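Sobre a Stirnness

A Stirnness projeta e ensaia garras manuais e braços automatizados para manipulação de objetos pequenos. Trabalhamos em Tekarholm, numa equipe de 14 pessoas coordenada por Lerato Mofokeng.

O procedimento de segurança atual vem de uma falha de fevereiro. No projeto Elari, o controlador perdeu a referência de posição da garra direita e manteve o último comando de fechamento. A parada por software não respondeu; a alimentação foi cortada manualmente 2 segundos depois. Um operador teve contusão leve no polegar.

A análise percorreu 212 registros de sessão. Em uns 40 havia perda momentânea dos marcadores, sem alarme. A causa foi um limite de tempo configurado em zero no módulo Lu.

Desde então, a perda de um marcador abre a garra e interrompe a sessão. O corte de energia é independente do software.
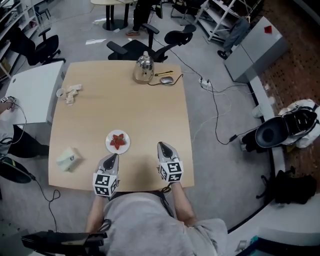 O retorno ao serviço exige ensaio em bancada e assinatura de quem não participou do reparo. Os relatórios de falha ficam abertos a clientes, inclusive os inconclusivos. O de fevereiro tem uma pendência: o atraso da parada por software ainda não foi reproduzido.

Contato | © Stirnness, Tekarholm | Voltar ao topo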